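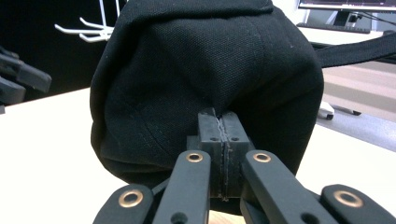
The afternoon run cannot be restored before spring, Nustar writes, and the branches would do better to plan for a single morning collection than to keep asking for the old one. The message was received at the library at 8.40 am and was the first item of business. It answers our letter of last month, although it does not answer the part concerning holidays, and a further note has been sent asking for that in writing.

August is ordinarily the quietest month for interbranch loans. This year it is not. The July figure was closed this morning at 1,356 items sent or received, and the service agreement with Nustar allows for 1,000 before the additional rate applies. The difference has been charged to the transport line, where there is little left. It is recorded here that the branch raised the likelihood of an overrun in May and was asked to wait for the winter figures.

The increase has an ordinary explanation. Since the catalogue was moved to Nendico, a borrower may place a hold at any of the 4 branches without coming to the desk, and many now do. A title which formerly sat on the shelf at the coast branch for most of the year is requested from the hill towns within the week. Large print has travelled more than any other part of the collection, followed by junior non-fiction and then cookery. The circulation of large print is very welcome. It is also heavy, and the weight of the outgoing bags has been mentioned by more than one member of staff. The limit remains as set out in the handling procedure, and a bag which cannot be lifted comfortably from the floor by one person is to be divided in two.

The bags were discussed again. The black canvas ones continue in use on the morning run and staff prefer them to the grey tubs offered by Lanix as part of its quotation. The tubs stack well and can be labelled on the end panel. They will not, however, pass through the returns hatch at the coast branch, which was built to suit an older trolley, and the hatch is not to be altered while the lease is under review. The quotation from Lanix is otherwise a sound one. It provides for a base volume of 700 items at a lower rate, with the afternoon run included, and would need to be negotiated upward before it could be put forward. A copy has been placed on the transport file with our comments.

Holds were processed between 9.30 and 11.00 am. The Nendico list printed in order of branch and not in order of shelf, as it has done since the last update, and a good deal of walking was involved. The fault has been reported twice. The vendor's advice is to export the list and sort it, and this works, but it adds a step to a task which casual staff are expected to learn in a morning. Two requests could not be filled. One was for an atlas marked available and not found on the shelf, the folio shelf or the returns trolley; it has been set to missing. The other was a knitting book whose spine has separated, now withdrawn from loan and placed with the repairs.

A borrower complained at the desk that a novel requested in June had been shown as in transit for three weeks. The complaint was justified. The item was located in the workroom at this branch, underneath the weekly newspapers, with its transit slip still inside the cover. An apology was given and the book issued on the spot for the extended period. Items arriving in the morning bag are to be scanned before anything else is put down on the workroom bench, and a reminder has been added to the opening checklist in the same words.

Lunch was taken late. The platters for the reading group came from Diệp across the road, as arranged, and the invoice has been coded to programs. The group met in the local studies room at 2.00 pm while the meeting room heater is out of service. Attendance was good for a cold afternoon. Discussion went well past the set time, chiefly on whether the narrator of the month's book could be believed in the final chapter, and the local studies reader at the far table asked, very civilly, whether the door might be closed. It was closed.

The set for next month is still short of copies. The remainder are held at the hill branch and should come down on the morning run, provided they are bagged this evening. The hill branch has been telephoned. It was pointed out to us in turn that their own set was sent late in June from here, and this has been checked and is correct.

Before closing, a draft of the transport paper was begun. It puts three courses: to remain with Nustar on a single collection and accept the additional rate; to seek a revised offer from Lanix at a base volume of 1,000 items; or to limit holds on titles already owned by the borrower's home branch. The third would save the most money and would be the hardest to defend at the desk. Borrowers were told when the new catalogue opened that the whole collection was theirs to request, and the brochure saying so is still in the rack by the entrance.

Outgoing bags were closed at 5.15 pm and left inside the staff door. Returns hatch locked. Heater technician expected tomorrow before noon; local studies room to be kept free until the repair is confirmed.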